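Robot arms and a striped cover draw visitors to open day in Tudville 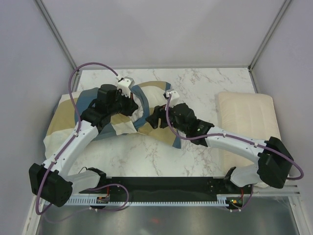 Altar Laboratory, Household Robotics Team

2019-09-28

The household robotics team opened its doors in Tudville on the weekend, and 985 people came through the building before closing time. This is a good result for us. At the open day in April we had much fewer guests, and the weather then was better.

Most of the visitors wanted to see the pair of arms working with bedding. The two arms are mounted at the front of a table with a white marble pattern, and each one has a black gripper at the end. They were given a large striped cover in blue, tan and off-white, and a cream-coloured pillow was put on the same table. For a person, handling a cover is a chore of a few minutes. For a robot it is still among the hard tasks of the house, as cloth has no fixed shape and the opening of a cover can be hidden under a fold at any moment.

The demonstration was given in sessions of 15 minutes, with a short break for questions and for preparing the table again. Our team members explained to the guests why two arms are needed for such work. With one gripper a robot can pull on cloth, but the cloth simply follows. With a second gripper the border can be held in one place while the other hand works at the opening. Several parents in the audience nodded at this explanation, and one father told us that he changes the beds at home with his elbows and his chin as well.

The project behind the demonstration carries the name Likosberg, after the small town where the first meeting was held. It is now in its second year. The purpose is to study how a robot may help with laundry and bedding in care homes, where the staff spend a great part of the morning on such duties. It should be said clearly that no care home uses the system at present. The work is done in the laboratory only, and the speed is far lower than the speed of an experienced worker. We told this to every group, and we believe the guests appreciated to hear it.

Children were the most patient part of the public. A group of primary pupils remained for three sessions in a row and gave advice to the arms in loud voices. The question we heard most often was whether the robot can also fold a fitted sheet. The answer is no, and many adults admitted that they cannot do it either. Other questions concerned the price of the equipment, the safety of the fingers and whether the arms get tired. They do not get tired, but the motors can become warm during a long day, and for this reason the breaks were planned.

In the MacLeod Room upstairs, visitors could follow 2 talks. The first one treated the history of automation in the laundry trade, from the wringer to the folding machine. The second one was a discussion with nurses and cleaning staff from the region, who spoke openly about which tasks they would give to a machine and which ones they would prefer to keep. Making the bed together with a resident was named as a task to keep, for the conversation which goes with it. Our team took many notes in this hour and found it the most useful of the whole day.

The kitchen served 1178 cups of tea and coffee, and the lemon slices were finished before noon. We apologise to the guests who arrived in the afternoon and found only biscuits.

School classes which could not attend may ask for a separate visit. Groups should not be larger than one class, and a teacher must be present. Please write to the front desk with your preferred week and the age of the pupils. The building has a ramp at the side entrance, and the lift goes to all floors.

Comments (4)

tudville_gran
Took both my grandkids and they have talked about nothing else. Now if only they would make their own beds! Lovely staff, very patient with my questions.

R. from the hill
Good day out but the parking was a shambles. Could you open the back lot next time?

quiltmaker58
I'd like to see it try a feather doona. The feathers all slide to one end and then you really need four hands.

nightshift
I work in aged care and went to the talk upstairs. Glad somebody asked us first. Will the notes from the discussion be put online?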